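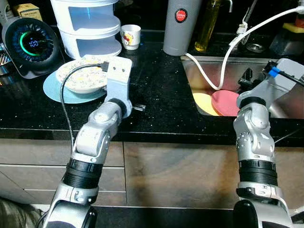
Right, I promised a proper thread on what we've been up to with the two-armed kitchen work, and the kettle's on, so let's go. It's a long one, sorry in advance, I've never managed a short one in my life.

The question we started with was a very plain one. When you teach a robot to do household jobs by showing it lots of goes at each job, how much does it matter WHERE you show it? Most of us learned this trade at a tidy bench with a lamp over it. Most people do not live at a tidy bench.

So we split our demonstrations in two. One half from the lab bench, the other half from kitchens as they come, with plates left out, bottles by the tap, cables trailing where cables trail. 589 demonstrations in all, after we'd thrown out the ones where the operator sneezed or a gripper lost its calibration.

(Yes, the sneeze is a real category in our log. It has its own tick box now.)

The jobs themselves are small ones. Pick up a thin cable and put it somewhere sensible. Lift a soft flat thing out of a sink. Move a cup without bumping its neighbours. Hold something steady with one arm while the other does the fiddly bit. Seventeen jobs altogether, and I could bore you about every one of them.

Now the method, which we've been calling Nollo. (Tomás Ó Dubhghaill named it on a train and won't tell us what it means. I've stopped asking.) The idea is that the robot doesn't trust all its cameras equally all the time. There's the high view, which sees the whole worktop, and there are the wrist views, which see a great deal of very little.

At every step Nollo asks itself which view it would miss most. It does this by hiding one view, guessing the next movement anyway, and looking at how far the guess has shifted. If hiding the wrist view barely changes the guess, the wrist view wasn't telling it much just then, and it gets turned down for a moment.

You might think you could set that by hand: high view for reaching, wrist view for grasping, job done. We thought so too, and spent most of August doing exactly that. It was lovely on the bench. In a kitchen it fell over, mainly on account of the light. A wrist view that's perfect at the front of a worktop can be nearly useless once the hand goes down towards a sink with the lights low.
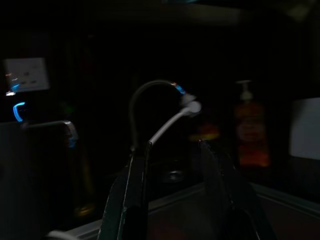
Do you need a special camera for the dark parts?

An ordinary one will do. The dark view is noisy and gives away very little, so the method leans on the high view and on the joint positions until the wrist view improves. A better camera would help, but we wanted something that works with the cheap ones people already have.

That came from a reply to my last thread, by the way, and I'm glad it was asked, as I'd left it out of the talk completely and then wondered why the room looked puzzled.

On to results, and I'll try to be fair to the other side here. We compared three things: all views trusted equally, views set by hand, and Nollo. Each had 20 tries at each job, in kitchens the robot had never been trained in.

On the easy jobs there was nothing in it. If you only want a cup moved across a clear bit of worktop in good light, please don't bother with any of this, you'll be adding work for yourself. I mean that kindly.

On the cable jobs and the sink jobs Nollo did better than both of the others, and the gap was widest when the light was poor. The hand-set version came last on those, below even the "trust everything" one, which stung a bit after all that August effort.

There were 4 jobs where Nollo did worse than trusting everything equally. All four need both arms on the same object. Our best explanation is that each arm turns its own views up and down without telling the other, so one arm can be relying on the high view while its partner is relying on its wrist, and they end up with slightly different ideas of where the thing is. It makes for some very polite tug-of-war.

We haven't fixed that yet. Tomás wants the two arms to share one setting, I'd like them to keep their own but pass a note across, and we've been arguing about it happily over lunch for a fortnight. If you've tried either, do please tell me. I'd much rather hear that it went badly than find out by myself in three months' time!

The bit I'm fondest of is a side finding. The kitchen demonstrations helped on the bench too, whereas the bench ones gave very little back to the kitchens. So if you've only got time to collect in one sort of place, I'd go for the messier one — our operators grumbled at first (it's slower, and your back knows about it) but the recordings are worth more.

One warning if you're copying us: keep the cheap light meter reading with every recording. We didn't for the first batch and had to guess the lighting afterwards from the pictures themselves, and I would not wish that job on anyone.

Code next, once I've tidied up my comments, some of which are quite rude about a USB hub. The write-up is with Bassey for a read-through and I'll put it in a reply under this post when it's back.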